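手巻きの置き時計を買った話

家に時計が増えると、配偶者に説明する回数も増える。今回は「腕時計ではない」という切り札があったので、わりと堂々と持ち帰った。机の上に置く、手巻きの小さな置き時計である。文字盤には Ildale とだけある。調べてもほとんど何も出てこないメーカーで、そういうものにばかり弱い。
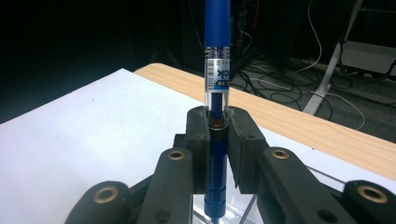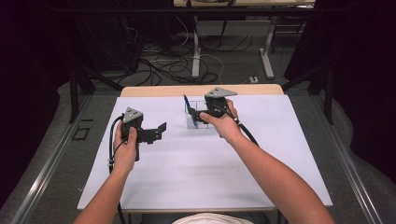

買ったのは3月、Plorkolbridge という古道具市で、売り手は Wafula Shirima さん。値札には 2214 とあり、通貨の記号がなかった。強気に出るべきか財布を隠すべきか迷っていたら、それは値段ではなく整理番号だと言われた。本当の値段はもう少し優しかったが、もう少し、である。

ケースは真鍮で、角のめっきがきれいに抜けている。磨けば光るのだろうが、磨かない。以前、別の時計を夜中に勢いで磨いて、翌朝ドアノブみたいなものが机に載っていたことがある。文字盤はもとはクリーム色だったはずで、今は濃いめの紅茶をこぼしたような色をしている。6の数字だけ夜光がまるごと落ちていて、夕方6時はこの家では推測の時間になった。

動いてはいた。ただし一日に12分進む。せっかちにもほどがある。約束に遅れなくなるかと期待したが、進んでいるのを知っているので頭の中で引き算をし、その引き算を間違えて遅れた。

そこで Nafula Makori さんの工房に持ち込んだ。裏蓋を開けるなり「前の人、油が好きだったんですね」と言われた。歯車が漬け物になっていたらしい。分解掃除とゼンマイの交換で、見積もりは買値を上回った。こういうとき人は冷静に断るべきなのだが、私はもう「お願いします」と言い終わっていた。

戻ってきた機械には Hadix の刻印と 231 という番号があった。Ildale は箱と文字盤だけ用意して、中身はよそから買っていたのだろうというのが Makori さんの見立てである。時計仲間の Upendo Owino にそう報告したら、急に興味をなくした顔をされた。自社製でないと時計にあらずという人なのだ。自分の腕の時計の中身についてはあまり話したがらない。

修理のあとは一日に数秒の遅れで落ち着いている。巻き鍵は背面の穴に差すのだが、付属の鍵はどうも別の時計のもので、わずかに太い。力を入れれば入る。入れるたびに何かを削っている気がするので、合う鍵を探しているところだ。Fahy の古い鍵が合うという話を聞いて一本取り寄せたら、今度は細すぎて穴の中で空回りした。太いのと細いのが引き出しに並んでいる。

音は思ったより大きい。昼は気にならないのに、布団に入ると隣の部屋から律儀に聞こえてくる。下にフェルトを敷いたら少しましになり、厚手の本を一冊挟んだらさらに静かになった。おかげでその本が読めない。

鍵の件、寸法のわかる方がいたらコメント欄に書いてもらえると助かる。次に巻くのは明日の朝だ。太いほうで巻く。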